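Home Visits Toy Library Borrowing Contact

A morning at the Merkus open day

April, by Natalia Zepeda

7 comments 20 shares

I have passed the Merkus building many times with the tram and I always supposed it was an office. In fact they design toy food and play kitchens there, and once in the year they open the doors for families, kindergarten teachers and other curious people. Our toy library received an invitation and I went with my colleague Dayana Ochoa, who chooses most of what we buy for the under-fives.

We arrived at half past nine. At the entrance we received a sticker with our name and a paper plan of the building, on which two of the rooms were exchanged. So we visited first the storeroom, where there was not yet anything to visit, and a kind man brought us back. The coffee was good and there was banana bread. The parking is behind the building, and I advise to come early, for it has very few places.

The programme had three parts: the colour room, the table room and a talk about cleaning. I was looking forward most to the talk, because cleaning is the biggest job in our library. Dayana wanted to see the fruit.

The fruit was what we both remembered at the end. I did not know that one can speak for such a long time about a strawberry. The designer who guided our group told us that children recognise it earlier than most other fruits, and that for this the leaves are as important as the red colour. A red ball without leaves can be a tomato, a cherry or only a ball. She made us close our eyes and feel a few samples with the fingers. I guessed a raspberry and was wrong.

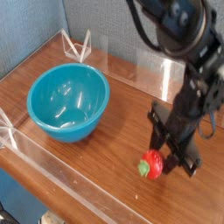
The table room

I liked this room more than I expected. It has a wooden table of a warm brown colour, and with a red fruit and a blue-green bowl it makes a very clear picture for the eyes. In our library we put everything on a white table, and the pale toys disappear there. Dayana wrote this in her notebook and underlined it. We will look for a brown cloth, or perhaps for a second-hand table with real grain.

The game for this room was explained on a card. It is the oldest game in the world: the fruit must go in the bowl. But the card had also good suggestions for making it harder. You can put the bowl further away. You can turn the fruit so that the leaves look to another side, and ask the child to lay her own fruit in the same way. You can ask for the fruit beside the bowl, behind the bowl, in front of the bowl. For families like mine, who speak one language at home and another one outside, these little words are exactly the ones which take a long time to learn. My son still says "under" when he means "behind".

A teacher in our group asked why there were not more fruits. The designer answered that with one fruit the child looks properly, and with a full basket she only throws. I am not sure that I agree completely. In our library the full basket is always the first thing to be borrowed. But for a child who is new, or shy, I think one piece and one bowl is a good beginning.

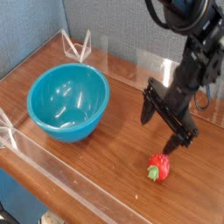
UROV TOY LIBRARY / Visits and Purchasing Team

For the members who read our pages in order to decide what to borrow, I add some words about the bowl. We have discussed bowls already too often in our meetings, and I know that some of you are tired of it. Our present ones are small and have straight walls, and a little hand with a fruit in it does not enter easily. The one at Merkus is wide on the top and becomes narrower to the bottom, like what we use at home for pancake batter. The rim is rounded. It has also a strong shine, and under the ceiling lights there are white reflections on the inside. I found this pretty. Dayana found it disturbing for photographs, and she would prefer a matt one.

We asked for the price and were sent to a shop called Prulloment, which sells to schools and libraries. I will telephone them. If we order for the whole collection we need 20 bowls, and I would like to try 3 of them first.

I noticed also the clear strips along the edges of the table. This is a thing I want for us very much! Every afternoon I am on my knees for peas and grapes which have rolled under the radiator. A low transparent edge does not hide the toys from a child who is sitting, and it would save my trousers. 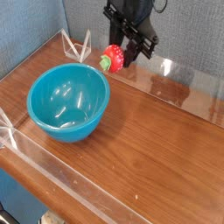
Strawberry and bowl on the wooden table, Merkus open day.

The talk about cleaning started at eleven and was full. The speaker gave us a list which I have copied for the noticeboard. The main advice was simple: warm water, a mild soap, a soft brush for the places where the leaves meet the fruit, and then a whole night on the rack. She does not like the dishwasher for painted pieces. She also asked who of us counts the pieces when a box comes back, and all hands went up, some of them slowly.
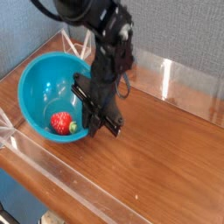

Our own fruit box has 98 pieces on the list, and I confess that the condition of some of them is sad. The pears have lost their stems and the oranges have been chewed. After this visit I would like to take out the worst ones and to buy fewer but better ones. A strawberry as the one lying in the turquoise bowl, with its tiny yellowish seeds and the green cap, gives a child something to look for and to talk about, and our old ones are only red and smooth. Dayana has promised to bring the box to the next meeting so that we can sort it together. Please bring also your opinion about the pears.

We left at noon with two catalogues and the rest of the banana bread. The catalogues are in the drawer below the borrowing desk, and you may take them home for one week. Please write your name on the sheet.

7 comments Share this page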